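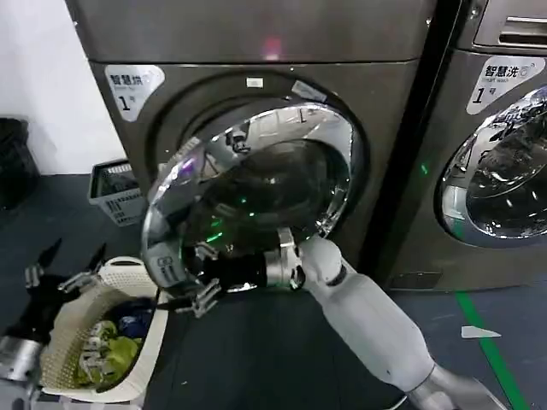
The laundry corner at the Sakport open day: a black garment in the right hand, more clothes in the basket.

I have wanted to see the Sakport training hall since spring, and in July they finally opened the doors to outside visitors for an afternoon. I was there by 11 and had to be asked to leave at closing time!

Sakport doesn't build robots. What they do is gather examples: long stretches of a humanoid doing ordinary work under human control, recorded from several cameras at once, so that a learning system can later be trained on them. An operator in a headset moves, the arms follow, and everything gets saved — camera views, joint angles, how hard the fingers are closing. One try from start to finish is called an episode, and I heard that word all day long.

The hall is divided into stations, 17 of them, and each is set up like a small slice of real life. There is a kitchen, a shop counter, a desk with drawers, and the laundry corner, where I ended up spending most of my time. It has the dark gray machines you might meet in a shared laundry room, with round labels in Chinese, 智慧烘 on the dryer and 智慧洗 on the washer. I don't read much Chinese, but our guide explained that they mean "smart dry" and "smart wash."

I had assumed laundry would be one of the easy ones. Oh, it is not. A shirt never sits the same way twice, and the hand has to go in under a big round door where the head camera can hardly see it. The operator told us she plans her grip before she reaches, the way you would feel for keys in a deep bag. She records in blocks of 70 episodes and then swaps with a colleague, and she was very clear that the swap matters to the data too — two people will pull the same sleeve in two quite different ways, and the system ought to see both.

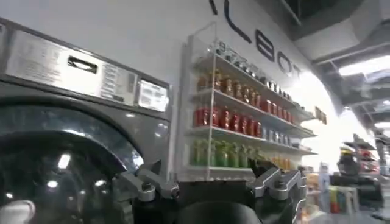 Do failed tries get thrown away?
Most are kept, with a mark at the moment things went wrong, and the ones where the operator recovers are some of the most wanted in the whole set.

I put that question to the guide at the review desks, next stop on the tour, and I think it was my favorite answer of the day. The reviewers sit in a row behind the stations and go through the recordings, cutting each one into steps: reach, grasp, pull out, move over the basket, let go. The software is called Tronis and it looks pretty plain, a timeline with colored bars and the camera views lined up above it. A hand camera and a head camera tell you very different stories. From the head you get the layout, from the wrist you get the fingers, and when the two clocks drift apart by even a little the episode goes back for repair.

They let visitors try the labeling. I was slow and I argued with myself over where "reach" stops and "grasp" starts (so do the reviewers, apparently, and they have a written rule for it that runs to 6 pages). After that I stood in line for the headset and got one go at moving the arms. My shoulders ached within minutes. I have new respect for anyone who does it for a shift.
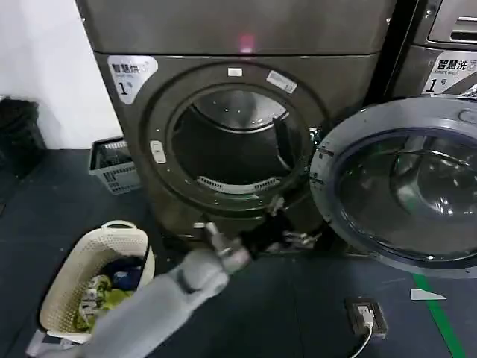 Stokov Visitor Notes — No. 11

Back at the laundry corner after lunch, I asked about the doors. Working around an open washer door is treated as its own task, with its own instruction sheet, and the basket gets shifted between episodes so the system can't just memorize one spot. The clothes get mixed up again as well. Dark blue next to yellow-green is a kind pairing for the cameras; black on black is where the reviewers start to sigh.

The last talk came from Afolabi, the group that trains on the recordings. They showed a learned run of the same job, no operator, and it was slow and a bit hesitant and I loved every second. It took hold of a sleeve, lost it, and went back in for it. Somebody near me clapped.

If you go, wear comfortable shoes and get to the headset line early, it only gets longer. Coffee is by the entrance. The next open afternoon hasn't been announced yet, but I've already asked them to put me on the list.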